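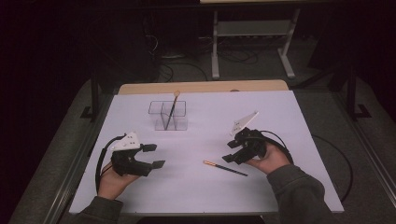

Healthy Eating Group, October meeting – notes by me, Apolinar Zamudio, so blame me for the spelling!

We got going just after 7pm. Apologies from two of our regulars, and last month's notes were agreed once I'd changed "lentils" to "chickpeas" in the soup bit.

Beans and pulses. Most of the evening went on this. Baltazar Xolalpa gave his talk on tinned beans versus dried, and I must say I came away quite hungry. He soaks his overnight and boils them hard at the start (kidney beans especially – please don't skip that). I asked if tins were cheating and got told off, quite rightly. They're fine, just go for the ones in plain water.

Shared order. Baltazar had a price from Cuevas for the big sacks of dried beans and oats. We agreed to go ahead and order 6 sacks, to be shared out at the next meeting. Bring your own tubs! I'm to ring Cuevas and sort out delivery to the Bruvwood hall.

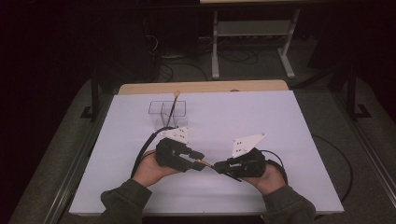 Do tinned beans lose their salt if you rinse them? Some of it washes off, so a good rinse under the cold tap is worth doing, but check the label as well.

Recipe booklet. I've printed 100 copies and they look lovely, if I say so myself. There's a mistake on the black bean stew page, where it says a tablespoon of chilli and should say a teaspoon. I'll go through them with a pen before they go out.

Tasting table. We had a butter bean dip, a cold lentil salad and my own chickpea thing, which was a bit dry – more lemon next time. The dip went first.

Any other business. Could whoever took home the large blue casserole please bring it back.

Next month is nuts and seeds, same hall, 7pm. Baltazar is doing the teas.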